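Riltbridge Residents' List
Subject: Re: Seasonal merchandise in the Plasen Arcade shops
Date: 22 February 2020

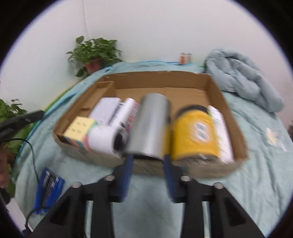
Members of the list are thanked for their messages on the above subject. The office has read all of them and replies below to the one that set out the concerns most fully. Members who wrote privately should treat this message as the answer to their own.

The earlier message read as follows:

> I wish to raise the matter of the seasonal displays in the Plasen Arcade.
> Valentine's Day is barely over and the front third of Rivetti is already
> given up to Easter. I went in for light bulbs and a birthday card. The
> light bulbs have been moved to the back of the upper floor to make room
> for pastel wreaths, and the birthday cards are now on a single rack
> beside the restroom.
>
> I have no quarrel with Easter. I do object to being sold it in February,
> and to a walkway narrowed by a bin of plush rabbits to the point where my
> husband's wheelchair could not pass. I would also like to know why the
> loudspeaker outside Sandhu has to announce the offers in the other stores.
>
> Does the Association have any say in this, or are we expected to put up
> with it until the Halloween goods arrive in May?

The message raises four separate points, and the Association's position is different on each.

First, the timing of seasonal goods. The Association has no authority over what a tenant of the arcade sells or when it is put on sale. The leases are held with the arcade's owner, and the Association is not a party to them. Members sometimes refer to the understanding reached after the complaints about early Christmas displays. That understanding covered outdoor decorations only. It did not extend to stock inside the stores, and the office has found nothing in writing to suggest that it was ever meant to. Members who feel strongly on the subject are free to tell the store manager so, or to shop elsewhere.

Second, the location of everyday goods. This is likewise a decision for each store. The office did, however, pass the comment on to Rivetti, and was told that household items will return to the lower floor once the Easter season ends. No date was given. The store has agreed in the meantime to put up a sign at the foot of the stairs and to have staff bring items down on request. The birthday cards were not mentioned in its reply.

Third, the width of the walkway. Here the Association does have a role, as the public passage through the arcade is covered by the access agreement between the Association and the owner. Under that agreement the passage must be kept clear at all times, and goods may not be placed outside the line of brass studs set in the floor. The bin described in the message stood outside that line. The office has written to the store and to the owner, and the bin has been moved indoors. Any member who finds the passage obstructed again is asked to report it to the office on the same day, stating the time and the name of the nearest store. Reports sent only to this list may not be seen promptly.

Fourth, the loudspeaker. The unit outside Sandhu belongs to the owner of the arcade and is not operated by that store, whose staff have received a number of sharp remarks on the subject and would be grateful not to receive more. The office has asked for the volume to be lowered and for announcements to be limited to opening hours. A reply is awaited.

One further matter arose in the course of the discussion. Several members proposed a petition against seasonal goods being displayed more than four weeks before the occasion concerned. The Association can neither sponsor nor circulate a petition directed at the stock of a private business. Members may organize one in their own names, but they may not use this list to gather signatures. The list has 1335 subscribers, many of whom joined only to receive notices about trash collection and street closures. The office received 154 messages on the present subject, and a good number of them came from subscribers asking how to stop receiving the others.

The subject is therefore closed on the main list. Further comments may be sent to the office directly, or raised at the general meeting in May, where time will be set aside under other business.

Members are also reminded to remove earlier messages from their replies, except for the passage being answered, and to keep the subject line unchanged.

The Office
Riltbridge Residents' Association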